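How to Read a Scooter Sales Report Without Getting Fooled

Posted Feb 24, 2022 by Kylie McAlister

I've been reading two-wheeler sales releases for longer than I'd like to admit. I started when I was shopping for a used Grurier 125 and wanted to know if the company was going to be around to sell me parts. These days I do it for fun (yes, really), and people keep asking me how I get anything out of them. So let's go through one together!

Step 1: Find out what's being counted

Before you look at a single number, look for the word next to it. It'll be "registrations," "deliveries," "shipments" or plain old "sales," and they aren't the same thing. A registration means somebody put a plate on the bike. A shipment can just mean the bike left the factory and is sitting in a dealer's back lot under a tarp. I once got very excited about Vokham having a huge October and then noticed, two paragraphs down, that they'd switched from registrations to shipments. Oops.

Write the word at the top of your page. If the release uses more than one, write them all down and keep the numbers in separate columns.

Step 2: Check what's in the market

"Two-wheelers" might include mopeds, or it might not. Some companies leave out anything under 50cc, some fold in electric kick-start models, and three-wheelers drift in and out depending on who's writing. Look for a footnote. There's nearly always a footnote, and it's nearly always in tiny gray type. 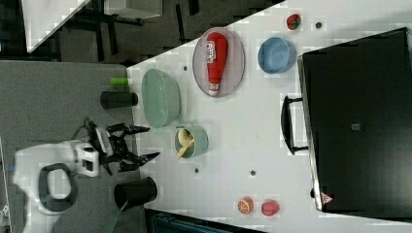 Photo: Kylie McAlister

Step 3: Turn share into bikes

Market share on its own drives me nuts. Say Prendergast tells you it sold 276 scooters in your region last month, and the whole region registered 3,150. Divide the first by the second, multiply by 100, and you get a share of a little under 9 percent. Now do it again with the same month a year earlier. If the share went up but the actual number of scooters went down, the market shrank and Prendergast just shrank slower. That can still be good news for them, but it sure reads differently than "record share"!

Step 4: Compare the same month

Scooter sales follow the weather, so spring against winter tells you nothing. Always go year over year. And if last year's month was a weird one (a rebate ending, a factory shut down, a big delivery fleet order), pull up the year before that too. Fleet orders are the sneaky ones. Grarkent had a month where more than 80 of its new registrations went to one pizza chain, and the next year's drop looked awful until you knew that.

Step 5: Watch for points versus percent

Going from 10 percent share to 12 percent is a gain of 2 points. It's also a 20 percent increase. Both are true, and you can guess which one ends up in the headline. I circle every percent sign and write "pts" or "%" beside it in pen.

Step 6: Save the thing

Companies do rewrite old numbers, usually quietly, when the official registration data gets corrected. I keep a PDF of each release in a folder by year, plus a spreadsheet with brand, month, units, total market and share. When a new release quotes last year's figure, I check it against mine. If they don't match, I go hunting for that footnote again.

The whole routine takes me one cup of coffee per release. My spreadsheet template is on the downloads page, and if the share column shows an error, you've probably left the total market cell blank.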